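Filed under: Support log / Manipulation cell / Grippers
3 min read

Left gripper not closing on command, pen case task – Modham bench
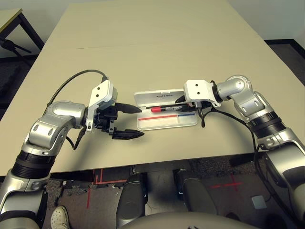 Right gripper on the red-capped marker, left one open. Pen case lid up.

Opened by: Hala Benkirane
Date: 8 November 2019
Status: open, workaround in place
Priority: 2

Problem
Left gripper opens fine, then ignores close. No error on the panel, controller reports "done" and the script carries on as if it had the case held. Right arm then pulls at a marker with nothing steadying the tray and the tray goes with it. Dragged it off the front of the table twice this morning.

Right arm OK throughout.

Tried so far
– power cycle, both arms. No change
– swapped the close command for the old one from January. Worked 3 times then same again
– reseated the left gripper cable at the wrist end. Closed 7 times in a row, then stopped
– moved the wrist by hand with power off, cable goes tight when the elbow is well bent. Suspect this

14:10 Kwesi Akpalu
Log attached. Fault at cycle 1,495 on the counter, nothing odd before it. Finger position reads fully open the whole time but the controller still sends done, so thats a second bug really. Raised seperately with Bolley.

14:35 Hala
Ran it with the elbow held higher. Closes every time. Drop the elbow and it fails within a few goes. Pretty sure it's the cable or the plug, not the motor.

15:20 Dariusz Olszewski
Spare cable is at Stallitz, can bring it Monday. Until then please don't run the low elbow poses. And hands away from the left gripper even if it looks dead – it closed on its own when I wiggled the plug. Missed my thumb, just. Use the stop button before touching anything.

15:40 Hala
Noted. Low poses taken out of the script. Added a check on finger position before the right arm pulls, stops with a message if left is still open. Crude but it does stop.

To do
Fit new cable, longer loop at the wrist (Dariusz)
Chase Bolley re false done (Kwesi)
Rerun full pen case set once fitted, Meriem to sign off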